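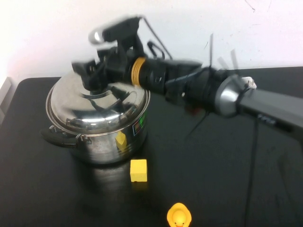

Ratuna Recovery Harness for dogs, rear support model

Lifts the back end so your dog can get up, get outside and do the stairs after hip or knee surgery. Also used for older dogs with weak back legs. Sold to clinics and to owners direct, same price either way.

What you get: harness, 2 detachable handles, one long shoulder strap, fitting card. Spare belly pad is extra.

Sizing. Measure around the belly just in front of the back legs, dog standing if it can. Then around the thickest part of each thigh. Small, medium, large, extra large. Between sizes, go down for short coats and up for heavy ones. If the thighs don't match (common after knee surgery, the muscle goes on that side) use the bigger number. The straps take up the rest.

Male and female cut. Male has the open front panel. Please check which one you've put in the cart, it's our most common return by a mile.

Materials. Outer is woven nylon, lining is brushed mesh. Pad is closed cell foam, doesn't soak up anything. Buckles are side release, glove friendly. No metal anywhere near the incision area so it can stay on for X-rays if your vet is fine with that. Ask first.

Weight limits. Small to 20 pounds. Extra large is stitched and tested to 300 pounds of pull, which no dog is going to need, but clinics ask. It's a support, not a hoist. Don't carry the whole dog in it and don't hang it off anything.

Putting it on. Lay it flat next to the dog. Slide the belly panel under, long tab toward the tail. Close the belly buckle, then the legs. You want to get two fingers under every strap. Clip on the handles. Lift only untill the back feet are just taking weight, then let the dog set the pace.

Not before your surgeon says so. Most of the clinics we supply start dogs on it the day they go home but some procedures need longer, and anything with an external fixator needs the Plukov frame sling instead (different page). Take it off for sleeping and for crate time. Check the skin in the groin every day. Redness that's still there after an hour means loosen it or size up.

Don't use over an open wound or a drain.

Washing. Cold, gentle, buckles closed, in the bag it came in. Hang dry. No dryer, the foam goes lumpy. We'd get the spare pad if your dog is leaking at all, takes roughly a day to dry.

Front support. The Nurkelitz chest piece clips onto the same handles and makes it a full body harness. Fits any Ratuna from medium up. Won't fit the small, we're working on it.

Shipping and returns. Orders in before noon go out same day, except Wednesday when the warehouse is restocking. Exchanges on size are free within 3 weeks, even if it's been worn, just wash it frist. Clinic orders of more than one box go through the Zupan trade desk, use the trade form.

Warranty is 2 years on stitching and buckles. Chewing not covered. Sorry.

Comments

ridgebackmom
Got the large after my girl's second knee. Leg straps rode up until I realized I had it backwards. Long tab to the TAIL. Fine since then, we do the porch steps twice a day.

tcd_44
Does the old style handle from the blue version fit this one?

Ratuna shop
No, different clip. We can sell you the new ones seperately, email us.

plainsvettech
We keep the medium and large at the clinic. Mesh holds hair like crazy, lint roller before you wash it. Handles are comfy tho and I'm on the short side, so the long strap gets used a lot.

oldbeagle
wish the small worked with the chest piece. otherwise good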